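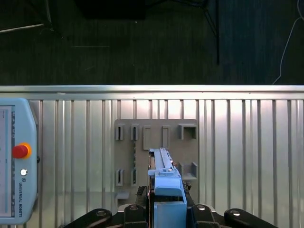 Compressed Air Leak Survey: September Results and Changes to the Tagging Procedure

The September survey covered the main ring, both drops into the finishing area, and the branch that feeds the Sketden building. It was done over two night shifts with production stopped and the compressors left in automatic. Daichi Kinoshita ran the ultrasonic detector and Kazue Sugiyama kept the log.

The survey produced 45 tags. Of these, 26 have been repaired and closed. The rest are waiting for parts or for a shutdown long enough to isolate the line. Open tags stay on the list at the maintenance desk and will be carried into the next survey under their original numbers. Please do not issue a second tag for a leak that already has one, even if the first tag is dirty or hard to read. Replace it with a fresh tag bearing the same number.

Where the leaks were

Most were at the point of use. Quick couplers were the largest group, followed by push-in fittings on flexible tubing and the drain valves under filter bowls. Threaded joints on the ring itself were in good condition. The one exception was the union above the old wash bay, which had been assembled with too little sealant and has been remade.

Push-in fittings failed for the usual reason: the tube had been cut at an angle, often with side cutters. A tube cutter is now chained to each service cart. Cut the tube square, remove any burr, push it in until it stops, then pull back on it to check that the collet has gripped. If a tube has been removed and refitted several times, trim off the scored end before using it again. Tubing that has gone stiff should be replaced for its full length.

Several couplers leaked only when no hose was connected. These are easy to miss in a survey done with the tools plugged in, and Daichi now checks every coupler in both states. The worn ones were all of the older Biritz pattern with the brass sleeve. Stores will issue the steel type as the old ones come out. The two patterns do not mate, so change the plug on the hose at the same time and put both old parts in the scrap bin. Do not return them to the drawer.

Drain valves

Timed drains on the receiver and dryer had been set to open far more often than the weather called for. Kumiko Sugiyama has lengthened the interval for the cooler months and written the new setting on the inside of the cabinet door. If water shows up in the first filter bowl downstream, report it to her and leave the timer alone.

The float drain on the Sketden branch was stuck partly open with rust scale. It was stripped, cleaned and refitted with a new seat. A strainer will go in ahead of it when the branch is next isolated.

Line pressure

Work order 2728 covered a complaint of low pressure at the far end of the finishing area. The header pressure was normal. The drop was across a filter element well past its change date, and pressure recovered once it was replaced. Raising the compressor setpoint would have hidden the fault and increased the flow through every leak on the system. Requests for a higher setpoint will be accepted only with gauge readings taken upstream and downstream of the local filter and regulator, while the tool is running.

Static readings are of little use here. A partly blocked filter shows full pressure on both sides when no air is moving.

Revised tagging procedure

Tags are now in two parts. Hang the upper part as close to the leak as is safe and place the lower part in the box at the maintenance desk. Write the location by column number and height, the type of fitting, and whether the line can be isolated locally. "Near the door" is not a location.

Anyone may hang a tag. Only maintenance staff may remove one, and only after the joint has been tested under pressure with leak solution. Wipe the solution off afterward, particularly on plastic bowls. Use only the solution held in stores, as some household detergents will craze polycarbonate.

Do not tighten a leaking joint while it is pressurized. Isolate, vent, confirm zero on the gauge, and then work on it.

Open items

Work order 2758, replacement of the isolation valve at the Noonan Street end, is on hold for the valve. Osamu Hayashi has the delivery details.

Xolani Oosthuizen is checking the hose reels in the loading area, which were left out of the survey. His findings will be added to the same list.

Spare tags and the current leak list are at the maintenance desk.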